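Buscar en este libro
Escriba un término Buscar

Capítulo 5
El horno doméstico y lo que dice de sí mismo

Casi todas las recetas de pan y de bollería terminan con una cifra. Se ha pesado la harina, se ha vigilado la masa, se ha discutido sobre la sal, y al final aparece una temperatura y un tiempo, como si el horno fuera un instrumento de laboratorio y el lector solo tuviera que girar el mando hasta el número correcto. En este capítulo partimos de la sospecha contraria. El mando de un horno doméstico expresa una intención del fabricante, y entre esa intención y lo que recibe la corteza hay una distancia que conviene medir antes de echarle la culpa a la levadura.

Quien haya seguido los capítulos anteriores habrá visto que tratamos con la misma desconfianza la fuerza declarada de las harinas y los plazos de fermentación que se copian de un libro a otro. Con el horno el problema es más incómodo. Una harina se cambia en la siguiente compra. Un horno se queda en la cocina muchos años, y uno acaba aprendiendo sus manías sin saber que son manías: cree que sabe hacer pan y lo que sabe es hacer pan en ese horno.

5.1 Qué mide un termostato

El termostato de un horno corriente tiene una sonda pegada a una pared, casi siempre arriba y al fondo. Lo que registra es la temperatura del aire en ese punto, con cierto retraso. Cuando la sonda se enfría por debajo de un umbral, la resistencia se enciende; cuando supera otro umbral, se apaga. El resultado es una curva de dientes de sierra. La cifra del mando es, en el mejor de los casos, la media de esos dientes, y en el peor no es la media de nada.

En el obrador de prácticas de Cloditz tenemos un horno Durora, de los que se instalan bajo encimera, que sirve muy bien para enseñarlo porque es mediocre sin ser defectuoso. Con el aparato vacío y el mando fijo colocamos un termómetro Fenevov en el centro de la rejilla y anotamos las lecturas durante 90 minutos. Entre la más alta y la más baja hubo 28 grados de diferencia, descontado el calentamiento inicial. El piloto, mientras tanto, se encendía y se apagaba con toda tranquilidad.

Un horno así hace buen pan. Conviene decirlo porque el dato suele alarmar a quien lo oye por primera vez, y de la alarma se pasa enseguida a la compra de otro horno. La masa tiene inercia y tarda en enterarse de las oscilaciones rápidas del aire; una hogaza grande apenas las nota. Unas galletas finas las notan mucho, y un merengue más todavía. La pregunta útil, por tanto, es cuánto le importa la oscilación a la pieza que tenemos delante, y eso no viene en el manual.
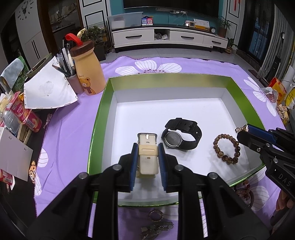

Tampoco viene en el manual el efecto de la carga. Todas las mediciones que se publican, incluida la nuestra, se hacen con el horno vacío, y con el horno vacío no se ha cocido nunca un pan. Una bandeja fría con dos hogazas encima absorbe calor, suelta vapor y desvía la corriente de aire. La sonda, desde su rincón, se entera tarde y compensa como puede. Si se repite la prueba con una bandeja cargada, la curva sale tan distinta que cuesta creer que sea el mismo aparato.

5.2 El precalentamiento

Se dice que el horno está listo cuando se apaga el piloto. Se dice también que hay que esperar una hora entera, sobre todo si se usa piedra. Las dos afirmaciones se repiten con idéntica seguridad y no pueden ser ciertas a la vez, salvo que se refieran a cosas diferentes. Se refieren, en efecto, a cosas diferentes.

El piloto informa del aire. El aire pesa poco y se calienta pronto, pero también se va por la puerta en cuanto la abrimos. Lo que devuelve la temperatura después de cargar son las paredes, el suelo y la piedra, si la hay, y esas masas van muy por detrás. Un horno con el piloto recién apagado y las paredes tibias se desploma al abrirlo. Un horno calentado con paciencia se recupera.

De ahí no se sigue que toda cocción exija una espera larga. Hemos visto recomendar el precalentamiento completo para gratinar, para secar pan rallado y hasta para recalentar una empanada, y en ninguno de esos casos conocemos una comparación seria que lo justifique. Hay elaboraciones que toleran bien la entrada en frío. Algunas masas enriquecidas, con mucha mantequilla y miga cerrada, salen prácticamente iguales, aunque con la corteza algo más pálida. El lector puede probarlo con dos moldes de la misma masa, y debería hacerlo antes de creernos.

Sobre la piedra seremos breves. Ayuda a la base de las piezas que se cuecen directamente encima. No convierte un horno doméstico en un horno de leña, digan lo que digan las cajas. Si la pieza va en un molde metálico, colocado a su vez sobre una bandeja, la piedra sirve sobre todo para gastar electricidad.

5.3 Arriba, abajo, ventilador

Los símbolos del selector merecerían un capítulo propio de crítica textual. Dos rayas horizontales significan calor arriba y abajo en casi todas las marcas. Un aspa significa ventilador. Un aspa dentro de un círculo significa ventilador con resistencia propia, que es otra cosa, y un aspa entre dos rayas significa una tercera. En muchas cocinas se ha elegido una posición el primer día y no se ha vuelto a tocar.

La regla más extendida aconseja bajar la temperatura unos grados al usar el ventilador. Es razonable en su dirección y dudosa en su precisión. El aire en movimiento transfiere más calor a la superficie y la seca antes; cuánto más depende de la velocidad, del tamaño de la cámara y de dónde esté la bandeja. Restar siempre la misma cantidad es una superstición cómoda -- a veces acierta, y de esos aciertos vive.

Para el pan de corteza tenemos una objeción más concreta. Durante la primera parte de la cocción interesa que la superficie siga húmeda y flexible, de modo que la pieza pueda crecer. El ventilador trabaja en sentido contrario. En una serie de 52 hogazas hechas con harina Holmgren, todas del mismo peso y repartidas entre los dos modos, las que entraron con ventilador abrieron peor el corte y mostraron con más frecuencia un desgarro lateral. Fue una serie de aula, con manos distintas dando forma a las piezas y sin evaluación a ciegas. La citamos por lo que vale, que es poco, y porque la mayoría de las afirmaciones sobre este asunto circulan con menos respaldo aún.
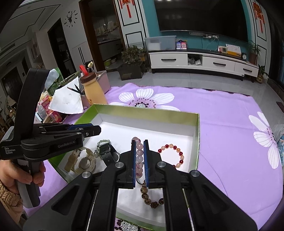 Figura 5.2. Pulsera de cuentas redondas de color rosa pálido.

5.4 La cocina también cuenta

Un error habitual consiste en atribuir al horno diferencias que ya existían en la masa. La cocina de Cloditz se mantiene a unos 21 grados buena parte del curso, pero en septiembre puede pasar de eso con holgura y las masas llegan al horno más fermentadas. Salen más bajas, con la corteza apagada, y siempre hay quien propone subir la temperatura. Subirla tapa el síntoma durante un par de hornadas. El pan sigue estando pasado.

Por eso pedimos que la hoja de hornada recoja la temperatura de la masa en el momento de entrar, además de la del horno. Parece burocracia y en parte lo es. Sin ese dato, sin embargo, las demás anotaciones apenas se pueden interpretar, y hemos llenado cuadernos enteros que no servían para nada por haberlo omitido.

Cabe una objeción. Durante siglos se ha cocido pan magnífico sin termómetro, metiendo la mano en la boca del horno o echando un puñado de harina para ver cuánto tardaba en dorarse. Es verdad, y a menudo se usa para despachar cualquier intento de medición. Ahora bien, quien trabajaba así cocía a diario, en el mismo horno, con la misma leña y la misma masa. Su mano estaba calibrada por la repetición. La del aficionado que hornea los jueves por la tarde difícilmente lo estará, y fingir que comparte aquella intuición no le hace ningún favor. Además, de los panes malos de entonces no nos ha quedado noticia.

5.5 Cómo levantar el mapa de un horno

Antes de pasar a las fórmulas del capítulo conviene hacer una prueba que solo necesita pan de molde barato y una tarde. Se cubre la rejilla central con rebanadas, pegadas unas a otras, y se calienta el horno a una temperatura moderada hasta que las primeras empiecen a tostarse. Se sacan todas a la vez y se colocan sobre la mesa en el mismo orden. El dibujo de claros y oscuros es el mapa.

Suele aparecer una esquina trasera más quemada y una franja pálida junto a la puerta, pero no queremos predisponer a nadie. La prueba debe repetirse con la rejilla en otra altura y, si el aparato tiene ventilador, también con él encendido. Un solo mapa engaña. Dos mapas que coinciden ya permiten decidir algo, por ejemplo si hace falta girar la bandeja a mitad de cocción o si ese gesto, que tantos libros ordenan sin explicación, en nuestro caso solo sirve para dejar escapar el calor.

Guarde los mapas, con la posición del mando anotada. Los necesitará en el apartado siguiente, donde se comparan tres formas de generar vapor y se explica por qué desconfiamos de la más popular, la del vaso de agua arrojado al suelo del horno.

Términos que conviene tener claros antes de seguir

Inercia térmica. Resistencia de una masa a cambiar de temperatura. La tienen las paredes, la piedra, la bandeja y el propio pan.

Recuperación. Tiempo que tarda la cámara en volver a su temperatura después de abrir la puerta y cargar. Los catálogos no suelen indicarla.

Empuje. Crecimiento de la pieza durante la primera fase de la cocción. Se le atribuyen muchas causas y se le han medido pocas.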